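## Unit 4: Setting Up and Looking After the Bottle Cell

These notes go with the lab at the Wavomton site. Read them before your shift, and bring the Baketti log sheet with you.

**The table.** The work surface is brown kraft paper with a grid of blue tape. Taught positions are written down by grid square, so the tape has to stay straight and flat. If a strip lifts, replace the whole strip. Don't patch it. When the paper is changed, lay the new grid from the base plate of the main arm outward, then check 2 known points before running anything.

**Start-up order**

1. Walk around the table and look for loose cables.
2. Check that both emergency stops are released and within reach.
3. Power the main arm, then the second arm.
4. Open and close each gripper once with nothing in it.
5. Load the rack and put the tray on its marks. 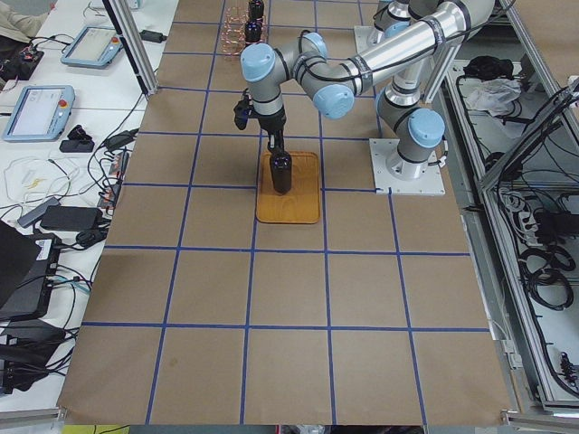 Run the first pick at low speed. Watch the neck of the bottle as the fingers close. If the bottle tips or turns, stop and adjust the grip height before you touch the force setting. Most bad picks on the Simões program came from a grip height that was slightly off.

**Cables.** The cable along the arm needs enough slack for the wrist to turn fully both ways. Too much slack and it catches on the rack. Move the wrist by hand control to each end of its travel and look at the loop. Straps should be snug, with no pinching at the joints. Replace any strap that slides when you push it with a thumb.
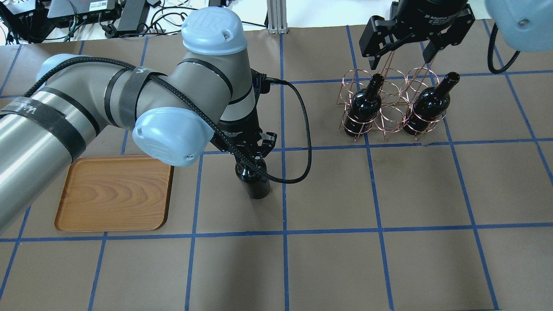 Finger pads wear faster than anything else in the cell. Log the cycle count at the end of every shift and change the pads at 3000 cycles, or sooner if they look shiny. The last set came off at 792 after a bad alignment, so don't rely on the count alone.

**Faults.** Code 69 on the Proltby controller means the gripper did not report closed in time. Check the connector at the wrist first, then the pads.

For next time: fill in the log sheet for one full start-up and bring it to class in December.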